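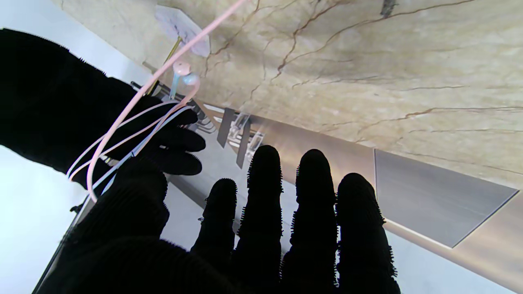
Black hands, bristly outline.

Re: Winter gloves group buy - Sonen or stay with Clasen?
Saturday, January 25, 2025

> Had a look at the Sonen liners at Brollow on my lunch break.
> They say the lining is good for 900 hours of wear and that it
> beats merino in the cold. If we get 10 orders in we get the club
> price. I reckon we should just go for it, the Clasens are getting
> dear and everyone moans about them by the end of the season
> anyway. Can people reply by the end of the week?

I'd like to slow this down a bit before anyone hands over money.

Hours of wear doing what? Sitting in a coat pocket is wear. Gripping handlebars on gravel at first light is something else, and I couldn't find a word on the Sonen page about how they tested it. Same with "beats merino". Which merino, how thick, and was there any wind? I wrote to Brollow and asked. The reply was the product page pasted back to me with a smiley on the end.

I've had my Clasens since the August before last. Yes, the left thumb has gone and the colour has washed out to a sort of grey. They've also done better than 4,000 kilometres and I paid for them once. If the thumb is the complaint, Iglesias on the main street will patch leather or knit for 7 dollars a glove. I've had it done on an older pair and the patch has outlasted the rest of the palm.

The club price bothers me too. It's only a discount off the list price, and the list price went up right before the offer. I might be wrong about the timing, so if anybody kept the old flyer please dig it out.

One more thing on sizing. Brollow won't take back group orders, so whoever ends up between a medium and a large is stuck with them. Last time that was me (the overshoes, some of you will remember).

What I'd do is buy one pair at full price, pass it around for a few cold rides, and see what people think. I'll put in for a share of that. I won't be putting in for the full order on what we've been told so far.

Also, whoever has the club track pump, could it please come back to the shed?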